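Brenatbridge Textile Care Service
Thread: Washing delicates in mesh bags

1/ Residents of Brenatbridge often ask how bras, camisoles and other light garments should be prepared for the machine. This thread sets out the guidance we give at our Minhas Street laundry room. 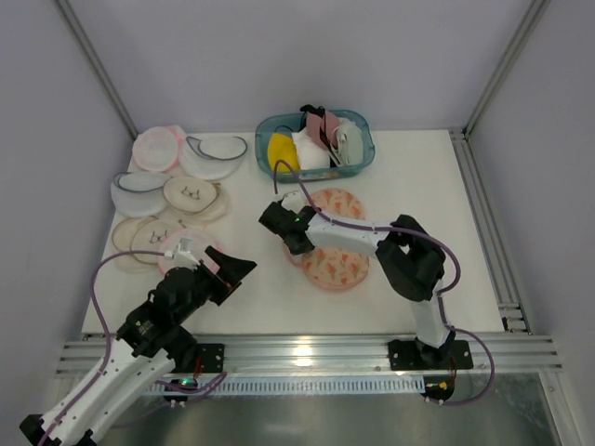 2/ Sort before you bag. Lights, pastels and darks should each be washed separately, even when every item is going into a bag of its own. Mesh holds a garment in place. It does not hold back dye.

3/ Use one bra per bag wherever possible. Fasten the hooks first, then lay the cups one inside the other only if they are unpadded. Molded cups should lie open and flat, as a fold pressed in during the spin cycle is difficult to remove.

4/ Round, flat bags suit soft items such as briefs, camisoles and thin straps. Padded bras do better in a bag with some depth. Some bags are printed with a small drawing of the garment they are meant for, and we recommend following it.

5/ Close the zipper fully and tuck the pull under its elastic cover if the bag has one. An exposed pull can catch on other laundry or strike the drum.

6/ Do not overfill. A bag should be no more than two-thirds full, with enough room for water to move through it. Long straps and ties should be gathered inside before the zipper is closed.

7/ Cold water, gentle cycle, low spin. Use a liquid detergent. Powder may collect along the seams of a bag and leave marks on dark fabric. Please leave out fabric softener for anything with elastic.

8/ Remove garments from their bags as soon as the cycle ends. Reshape cups by hand and dry flat on a towel, or hang from the center of the bra – never by the straps. Bras should not go in the dryer.

9/ The bags need care as well. Turn them inside out once a month, rinse off lint and leave them open to dry. A bag with a torn seam or a zipper that no longer closes should be replaced.

10/ Last November, 199 residents borrowed mesh bags from the Minhas Street room. Loans are free for 18 days. Bags may be returned at the front desk or placed in the return bin by the door.

11/ A printed version of this guidance is available at the desk in large type. Requests for copies in other languages may be made to Shazia Siddiqui, Resident Services, who also handles questions on lost or damaged items.

12/ The next thread will cover hand washing for wool and silk, including water temperature and how to press out water without wringing.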